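# Arms are doing the table laying now – what happens to the rest of us?

**Posted by Jolien Jansen** in Work & Workplace

Hi all, I've been on the tableware side at Drusberg for a good few years (we do hire crockery, laying up and packing for events, plus sample tables for restaurants choosing their sets). Since June we've had two robot arms from Trenia on the sample tables, learning to pick up plates, cups and spoons and put them where they belong. Management says no jobs are going. My shift has still changed completely, and I can't work out if I should be pleased.

I used to lay tables. Now I set pieces out, let the arm have its go, put them back a bit differently, and off we go again. On a good shift that's 301 goes logged. My back is better for it, I'll admit, but by four in the afternoon my brain is porridge.

My usual table has the green check cloth and the white set with the dark rims, with a spoon standing up in the little cup on top of the stacked bowl and plate. The soup spoon goes flat on the cloth.
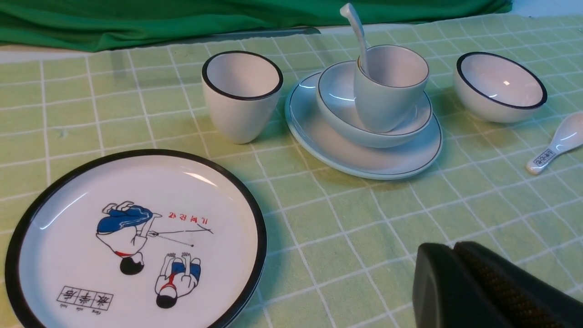 ## What I'd like to know

Has anyone been through this and come out with a proper new job title, or more money? And should I be asking for training now or waiting to see? Our rep is lovely but hasn't dealt with anything like it before.

---

**Chaminda Nanayakkara**

Yes, been there, at Femwood, on the packing benches. We went through it two years before you by the sound of it, so I'll tell you how it went for us.

First few months were exactly what you describe. Resetting, watching, resetting. We all felt like babysitters! Then the arms got handed the boring cartons and we were left with the odd shapes and the breakages, which sounds nice until you realise every single thing on your bench is now a difficult one. The target stayed at 900 pieces a shift, set back when half of them were easy. It took us ages to get that looked at, so please bring it up early. Ask what your target is based on and get the reply in an email.

On pay, they did make a new grade for us in the end (I think they called it cell operator) and it came with an extra 53 pence an hour. Not a fortune. I only got it because I'd kept a notebook of everything I was doing that wasn't in my old job description – clearing stoppages, logging faults, showing new starters where to stand. Start yours tonight.

And ask for the training now. The people who did the first course got the day shifts.

Also see if they'll swap you round every hour or two. The porridge brain is real, I used to drive home and not remember the roundabouts.

---

**Asanka Ekanayake**

no idea about the pay but our place got arms and they're rubbish with spoons, so I wouldn't worry

---

**Fathima Sultana**

I'd worry a little bit, Asanka, ours got a lot better over one winter!

Jolien, I moved from the floor to looking after the arms at Weerasinghe and I do like it, though I miss the chat. It used to be six of us round one table and now it's me and a screen for most of the morning. If you've got any say in the layout, ask for the stations to face each other. We asked too late and the cables were already in.

One more for your rep: find out who gets the blame when something's dropped. We had a whole month of breakages put against our names before anyone changed the form.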